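Tea towel drying rack

Print this article | E-mail this article | 14 shares

A tea towel drying rack, also called a cloth stand or, in older catalogues, a towel horse for the worktop, is a small freestanding frame on which damp kitchen cloths are hung or laid between uses. It is distinguished from the clothes airer by its size and from the dish rack by very little, and the two are confused in shops, in cupboards and in most marriages.

Form

The usual rack is made of bent wire, often coated in black or white. The commonest pattern has a low base and an upright bar or loop, over which the cloth is folded. Some versions have rungs across the base as well, so that smaller items may be laid flat. Folding racks exist. They fold readily in the shop and less readily afterwards.

Weight is the chief difficulty. A wet towel is heavier than the wire it hangs from, and a rack loaded on one side will lean, then travel, then fall into the sink. Makers have tried rubber feet, wider bases and, in the case of the Latel pattern, a lead-filled bar that cured the tipping but could not be lifted by the people who had bought it. The Latel was withdrawn after 600 had been sold. Owners who still have one tend to use it as a doorstop.

History

Before the small rack, kitchen cloths were dried on the oven rail, the back of a chair or a nail. The oven rail remains the main rival and has the advantage of being free. Its disadvantage, a faint smell of last night's dinner, was the basis of nearly all early advertising for the freestanding kind.

The Grernusby wire works is generally given credit for the first rack sold purely for cloths. It had been making letter trays, and the earliest examples are plainly letter trays with a hoop added. A surviving trade list offers the same article on two facing pages at two different prices, the kitchen one being dearer. The firm of Ramalho, which copied the design, dropped the tray and kept the hoop, and the resulting quarrel over who had invented a bent piece of wire lasted 5 years.

Hanging

There are two schools. In the first, the cloth is draped over the bar with an equal fall on either side. In the second it is folded once, held by the two top corners and lowered on to the rack from above, which keeps the edges level and gives the user the brief sensation of hanging a flag.

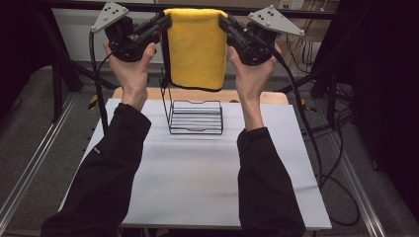

A folded yellow towel held by its top edge over a black wire rack.

The choice depends a good deal on the fabric. Linen and flat cotton dry quickly either way. Microfibre and other fluffy cloths hold water in the pile and do best opened out, though they are usually the ones put away folded, being thicker and more pleasing to stack. A cloth left bunched on the rungs will dry at the edges and stay damp in the middle, where it develops a character of its own.

Colour has no effect on drying. It does affect household law. In many kitchens yellow is for surfaces, blue for glass and white for guests, and the rules are known in full only to the person who made them.

The Iston survey

The only sustained study of the subject is by Zoi Drakos, whose survey of 200 kitchens in the Iston district asked residents where their tea towel was at that moment. The oven rail came first and the shoulder second. The purpose-made rack came fourth, behind "not sure", and among those who owned one a good many were using it for post. Drakos observed that the design had thus returned to its origins, and recommended a hook.

Her findings were disputed by the trade, which pointed out that the survey had been taken in March — a month, it was argued, in which people are not at their best.

Care

Coated wire should be wiped down now and again, particularly at the joints, where the coating chips first and rust gets in. Rust marks on a pale towel are permanent. Racks should not be left on the hob, a warning printed on most packaging and evidently needed.

See also: Clothes airer; Dish rack; Oven glove; Roller towel

Last revised October 4, 2025. This page has been viewed 2,353 times.

We use cookies to remember your preferences. By continuing to read you agree to their use. Accept | Manage settings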